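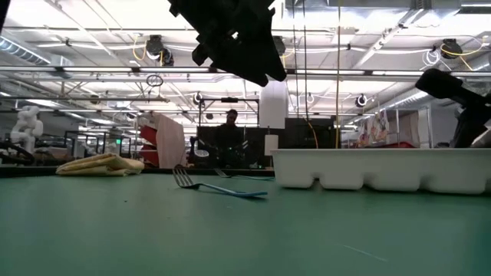

Flatware with colored handles is used in many shared kitchens, and it lasts well when it is washed and stored with modest care. The residential kitchens at Brinutow have kept such sets in daily service for several years, and the guidance on this page is drawn from that practice. A blue handle is easy to find on a pale counter and harder to overlook in a deep sink. It also presents a join between handle and metal that a one-piece fork does not have, and that join is where most problems begin. A sorting surface should be clear enough to work on, with the cloth folded to one side, the tray on the other and the forks between them.

## Before washing

Scrape plates and flatware promptly after a meal. Egg, oatmeal and melted cheese harden between the tines and are the usual cause of forks being sent back for a second wash. If washing must wait, stand the pieces in a jug of warm water that covers the metal only. Long soaking of the whole piece loosens many bonded handles and should be avoided.

## Washing

- Wash by hand in warm water with a small amount of ordinary dish soap.
- Draw a narrow brush through the tines from the neck toward the points.
- Wipe the join with a soft cloth. Scouring pads dull the color of the handle.
- Rinse under running water and shake off the excess over the sink.

Where the maker permits machine washing, place forks in the basket with space between them and select the short program. Handles that have already begun to turn or lift should be washed by hand only.

## Drying

Residents are asked to dry flatware with a cloth and to leave it out for a few minutes before it is put away. Water held inside the join will mark the tray and, in time, the metal. A flat-weave cotton cloth is preferred to terry, as the loops catch on the tines. Change the cloth when it feels damp throughout, and hang the used one open - a folded wet cloth will smell by evening.

## Sorting and trays

Lay all forks in the same direction, handles toward the front of the drawer. Keep forks, knives and spoons in separate compartments, with serving pieces elsewhere. Molded trays with rounded compartments are simple to wipe out, although crumbs gather along the divisions and should be brushed away first. Empty and wash the tray once a month. Dry its underside as well, and wipe the drawer before the tray goes back.

A tray that slides when the drawer is opened may be steadied with a piece of nonslip liner cut slightly smaller than the base. The Nisomis kitchen uses plain shelf liner for this purpose and replaces it each December.

## Bent tines and loose handles

A slightly bent tine can usually be straightened by hand, with the fork held in a thick cloth. Cracked tines cannot be repaired, and the fork should be withdrawn. A loose handle may be reset with a food-safe adhesive if the maker's instructions allow it; leave it for the full curing time stated on the package before the piece is returned to use.

Withdrawn pieces are placed in the marked box beneath the counter at Kusano - not in the general trash, where the points may tear the bag.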